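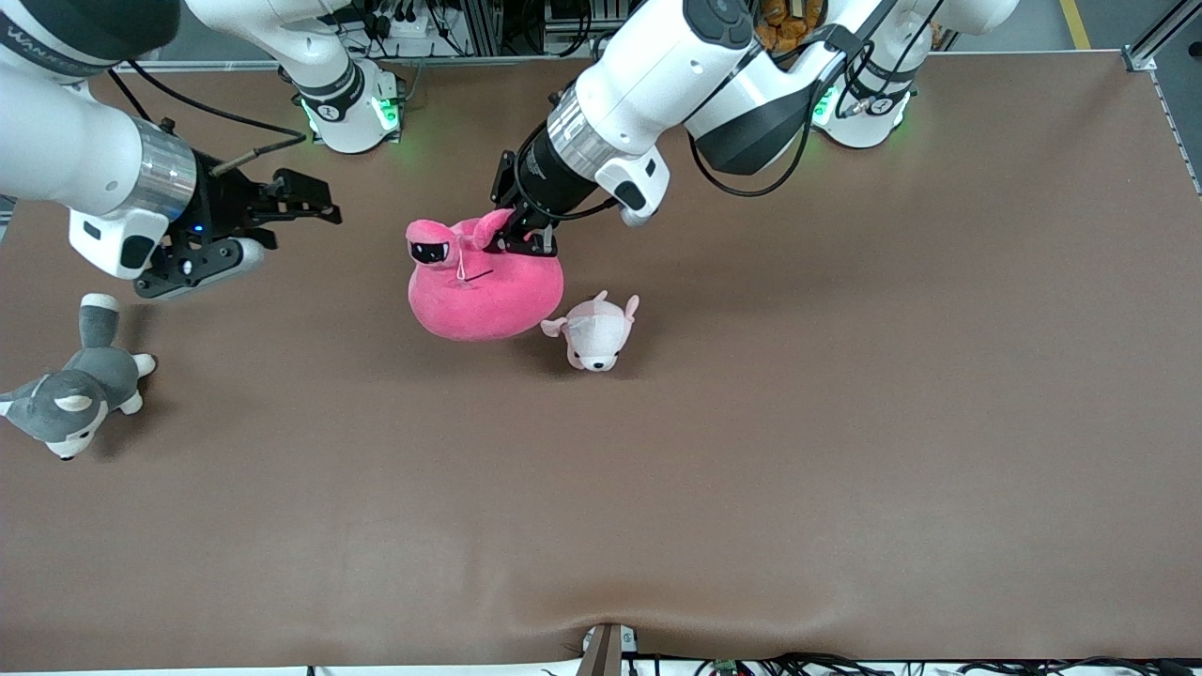 Hacer Duman

README for the Denside plush sorting set, version 2
Last edited 12/24/23

Contents
What is in the set
How it was collected
The task
What changes for the people at the packing tables
Known problems
Use and contact

What is in the set

165 recorded episodes of a two-arm robot picking up soft toys from a covered table. Each episode has fixed camera video, joint positions for both arms, gripper open/close signals and a one-line text note. Files are in the episodes folder, one subfolder each. The notes are in notes.csv.

Wilano paid for the recording. I work for Dursun, the company that runs the returns room at Denside, and I was asked to write this file. I have tried to put down what I would want to know before anyone used this set to decide how many people a returns room needs.

How it was collected

An operator drove both arms by hand. Nothing in this set was done by the robot on its own, and I would ask people to stop calling it "the automated line" in slides. We planned 200 episodes. The 35 that are missing were dropped because the video and the joint log did not line up.

The table has a plain brown cover. Toys were put out a few at a time. On our real tables they come out of bags in a heap, with receipts and tape in between.

The task

Pick up a toy, move it to the side the note names, let go. The large pink one is often held by the ear, with the other gripper open and waiting. That counts as a good grasp in the labels. A person on our tables would be told off for lifting a customer return by the ear, so think about what "good" means before you train on it.

Labels are success, drop and stopped. 155 episodes are marked success. The operator set the label, and there was no second check.

What changes for the people at the packing tables

The Trutis report says the arms "free staff for higher value work". I asked what work that was and have not had an answer. During the September trial, the sorters still emptied the bags, turned toys over to look for stains, read tags and picked up what fell on the floor. The picking, which the arms took over, was the part most of them minded least.

They also got a new job – standing by the stop button. It has no line on the shift sheet and no extra pay. I have raised this twice.

Known problems

The cover wrinkles near the front edge and the folds were not smoothed out between episodes.
Small toys are underrepresented.
No episode shows a damaged or dirty toy.
Speed is the operator's speed. Do not use it to work out output per shift.
Notes for the first recording day use "left" and "right" from the camera side. Later ones use the robot's own left and right – check before you merge them.

Use and contact

Research and internal testing only. Questions about file formats go to Wilano. Questions about the returns room can come to me at Dursun, Denside site.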